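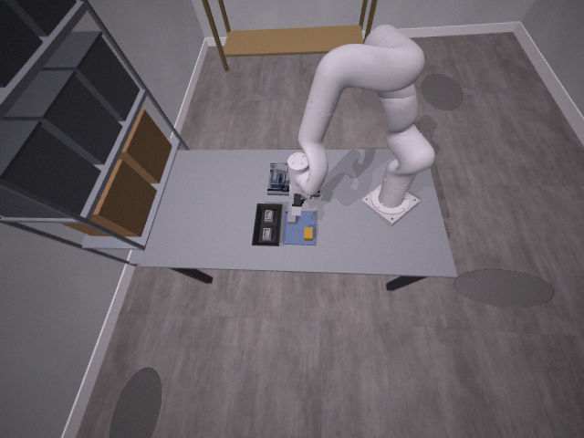 Who are we looking for?

We want to hire one equipment planner to work out what robot cells our assembly shops should buy, what they will cost to own, and when we can afford them.

Equipment Planner, Automation
Kravets Assembly, Drolanness plant
Full time, permanent

Kravets puts together small mechanical and electrical parts for other manufacturers. We have 200 people at Drolanness, many of whom have been with us long enough to remember the old building across the road, and we have been adding robot arms to our benches a few at a time. Until now the buying has been handled by whichever supervisor needed the machine most and had the patience to fill in the forms. That got us a long way, and we are grateful to every one of them, but we ended up with two kinds of controller, a cupboard full of spare fingers that fit very little, and a maintenance bill that surprised everybody in October. We would like to do it properly from here on, and we would like somebody friendly and careful to help us do it.

The first big piece of work is a project we call Honis, a row of tabletop cells for picking small parts out of trays and setting them into fixtures. We already try out our layouts in simulation, with the arm, the table, the trays and the shelving all drawn in, so you won't be starting from a blank sheet of paper. What we don't have is the money side. A layout can look lovely on the screen and still leave out the air supply, the guarding, the electrician, the second gripper, and the afternoon it takes to move a shelving unit so the door opens again. You would be the person who finds those things and gives each one its own line in the budget.

What the work looks like

You would sit down with the shop supervisors and the simulation group and turn a proposed cell into a full list of what has to be bought, rented, built in our own tool room or borrowed from another line. You would ask suppliers for quotes, put them side by side in a way that is fair to all of them, and write a short recommendation in ordinary English. Our main integrator at present is Prikidov, and we get on well with them, but every purchase on Honis is open to other bidders and we mean to keep it that way.

You would also look after a rolling 52-week spending plan. It covers deposits, delivery dates, training, spare parts and service contracts, and it gets revised whenever a shipment slips – shipments do slip, and we would much prefer to hear that news early and from you. We will ask you to write the acceptance checks too, so that a cell is tried with our own parts and our own trays before the final payment goes out.

There is some walking about involved. The planners' desks are upstairs, but we hope you will spend a good part of your time on the floor, talking with the people who load the trays and clear the jams. They generally know what a gripper ought to be able to do well before the rest of us have caught up.

What we hope you bring

At least 3 years of buying, estimating or production planning in a factory, a lab or a workshop of some kind. You should be comfortable with spreadsheets and able to read a floor plan, and you should be happy to telephone a supplier and ask a question twice. You do not need to program robots. If you have used a simulation package that will be welcome, and if you haven't, the simulation group will teach you enough to open a layout, measure a reach and check whether a fixture can be got at from the back of the table.

We would especially like to hear from people who have come up through the shop floor, and from people returning to work after time away. A degree is fine and so is the lack of one.

Pay and hours

The rate is $35 an hour, with paid vacation, health coverage from the first day, and the company retirement plan. Hours are flexible at both ends of the day. Travel is light – a few supplier visits a year, usually there and back without staying over.

How to apply

Please send a resume and a letter to the hiring office at Drolanness, marked "Equipment Planner." In the letter, tell us about one purchase you planned that cost more than you expected: where the extra money went, and what you put in the budget the next time. A page is plenty, though we won't mind if you run over a little. Letters should reach us by February 18, 2018. Interviews will be held at the plant and include a tour of the assembly benches, so please wear closed shoes, and let us know ahead of time if there is anything we can do to make the visit easier for you.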